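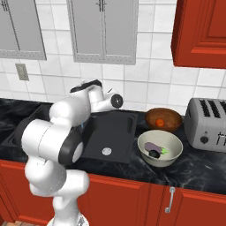

Nelli Kiiskinen wrote to me that her buckwheat ginger cake falls down in the middle each time she bakes it, and she asked if I had forgotten to write something in the recipe. I had. The old recipe said "bake until ready", and this is a very poor instruction for a cake which has no eggs to hold it up. I am sorry, Nelli, and also sorry to everybody else who has eaten a ginger cake with a hole in it.

So I have baked it again, four times in two weeks, and today I give you the corrected version. My family has now asked if we could have something else with the coffee.

Print this post | E-mail this to a friend

First a little about the cake. It is dark, quite moist and not very sweet. It has no wheat, no milk and no eggs in it. I started to make it when my sister's boy could no longer eat wheat, and at that time the shop in Bernby sold only one kind of bread for him, and it tasted like the bag it came in. I wanted that he should have a real piece of cake at a birthday, and the same cake as the others. He is now taller than I am and eats half of it if I don't look.

The buckwheat gives a taste that some people find strong. I grew up with buckwheat pancakes, so for me it is the taste of my grandmother's kitchen. If you are not used to it, you can take half buckwheat and half fine oat flour (then please check that the oats are gluten free, if this is important in your house). I use the flour from Talla, which is ground quite fine. With a coarse flour the cake becomes sandy, and I have not found a way round this.

What you need:

145 g buckwheat flour
one teaspoon baking powder (check that it is gluten free)
half a teaspoon bicarbonate of soda
two teaspoons ground ginger
one teaspoon cinnamon
a little ground clove, as much as stays on the tip of a knife
a pinch of salt
two tablespoons ground linseed, mixed with six tablespoons water
one decilitre dark syrup
half a decilitre brown sugar
one decilitre rapeseed oil
one decilitre oat drink
one tablespoon lemon juice

Begin with the linseed and water, and leave them in a cup for 15 minutes. This was one of the things I did not explain properly before. I wrote "let it stand a moment", and Nelli told me that for her a moment was the time to find the whisk. The mixture must become thick, almost like the white of an egg. If you use it too early, the water goes into the flour and the linseed does nothing useful.

While it stands, heat the oven to 175 degrees, without the fan. Line a small loaf tin with baking paper and let the paper stick up a little on the long sides, so you have something to lift with afterwards.
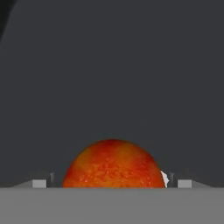

Then mix all the dry things in a big bowl. I push the bicarbonate through a tea strainer, for I once got a lump of it in my own slice and I remember the taste still. In another bowl you stir together the syrup, sugar, oil and oat drink, and after that the linseed. The lemon juice comes last of all, when the wet and the dry are already mixed, and from that point you should be quick. The juice and the bicarbonate start to work at once. I think this was the second reason for the hole in the middle: in my old text the lemon went in with the oat drink, and then one could go and answer the telephone with everything standing on the table.

The batter is thinner than you expect. Please do not add more flour. I did this in the second trial and got something that could hold a door open.

Bake it on the lowest shelf but one for 44 minutes. I know it looks a strange number. In the third trial I took it out a few minutes earlier and it sank when it came to the table, and in the fourth I gave it the full time and it stayed up. Your oven can be different from mine, so put in a thin stick before you decide. Some crumbs on the stick are fine, but wet batter is not fine. And do not open the door in the first half hour, even if the smell is very good.

Let the cake become completely cold in the tin. A warm cake with buckwheat breaks very easily, and a cold one can be cut in thin slices. It is best on the second day, when the ginger has come forward. I wrap it in baking paper and then a tea towel.
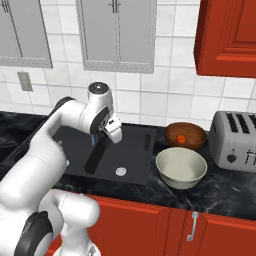
At the kitchen sink.

About the spices I have had a long discussion with Jarmo Saarela. He puts in black pepper and says that ginger cake without pepper is for children. I tried it with a quarter of a teaspoon, and I must admit it was good, but I will not change the recipe. If you like it, put it in with the other spices. He also wants candied orange peel. There we do not agree at all.

For the top you can sift a little icing sugar over it, or make a simple glaze of icing sugar and lemon juice. In October, when we have lingonberries, I boil some with a spoonful of sugar and put them beside the cake in a small bowl. I prefer this to the glaze. A spread such as Flindis (the one in the green tub, without milk) on a slice from the third day is also very nice, in the evening, with tea.

It freezes well. Slice it first and put a piece of paper between the slices, and you can take out one at a time. I bought my present loaf tin at Sjöberg before they moved to the new place beside the station, and I should perhaps say that it is a narrow one. In a wide tin the cake is lower and will be ready sooner. Then you have to trust the stick and forget my strange number.

Next time I hope to write about rice porridge, and about what one can make of the part that is left over. My mother fried it in flat cakes and I have lost the paper where she wrote how much flour.

Comments

Nelli Kiiskinen
Thank you for the new instructions! It stood up this time. I cut the first slice when it was still a bit warm and that one fell apart, so I believe you now about the waiting.

Jarmo Saarela
A quarter of a teaspoon is nothing. Try with a half.

Marmalade
Can I use treacle for the dark syrup? I have a tin to finish.

Reply from the author
Yes, but treacle is stronger, so I would take half treacle and half light syrup. Please tell me how it went.

Marmalade
Did it half and half and it came out very dark and rather lovely. Mine needed a little longer than yours. My oven is old.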